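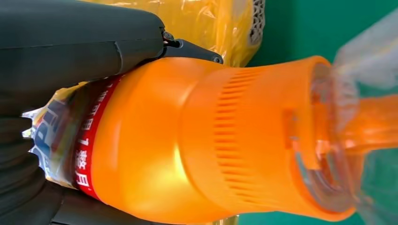 The case for a deposit on plastic bottles in Prisutthorpe

The district of Prisutthorpe has discussed a deposit scheme for drinks containers on 2 occasions and has deferred a decision both times. The Esano Centre for Local Policy takes the view that a third deferral would be a mistake. The arguments for waiting have grown weaker, and the cost of waiting falls on the people who sweep the streets and pay for the sweeping.

The principle is a simple one. A buyer pays a small sum on top of the price of a drink and receives it back when the empty bottle is returned. Those who return their bottles lose nothing. Those who do not have paid something towards the cost of clearing up. At present that cost is shared by every household in the district, including those that buy no bottled drinks at all.

Opponents point to kerbside collection, which already reaches most homes. The collection is well run and this paper makes no complaint against it. It was designed, however, for waste that is produced indoors. A good deal of what is drunk in Prisutthorpe is drunk elsewhere: at desks, on platforms, beside the canal and in the car parks along the Farina road. In last September's survey of the canal path, 3646 items of litter were recorded between the lock and the old mill. Drinks containers made up 55 per cent of them. A green bin behind a house several streets away has no bearing on a bottle finished on a bench. 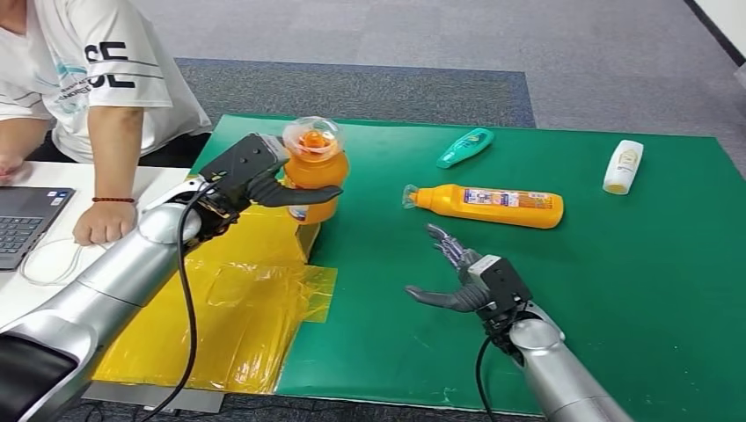

The more serious objection comes from small shops. A shopkeeper with one counter and a narrow store room cannot reasonably be asked to sort and stack returned empties, and the draft put forward last year was wrong to suggest it. We would exempt any shop with a floor area below 500 square feet, while allowing it to take part if it wished. Returns could then be handled by the larger stores, the bus station and the household waste site, all of which have the space and the staff.

It has also been said that a deposit bears hardest on those with least money. The concern deserves a proper answer. A deposit is a loan and not a tax, but a loan still has to be found at the till, and a family that cannot easily travel to a return point may wait some time to see it again. For this reason the location of return points matters a great deal more than the exact size of the deposit. The Sindimov estate, which has no large store and an infrequent bus, should have a return point from the first day. If it does not, we could not support the scheme.

There remains the question of who should hold the deposits that are never claimed. The draft left these with the drinks producers, who would in effect earn more as fewer bottles came back. We cannot see the sense in this. Unclaimed money should be paid into a separate account - open to public inspection - and spent on street cleaning and on the upkeep of the return points.

The district council will take up the matter again in the spring. Members should ask for a revised draft that deals with small shops, the Sindimov estate and unclaimed deposits, and they should then vote on it.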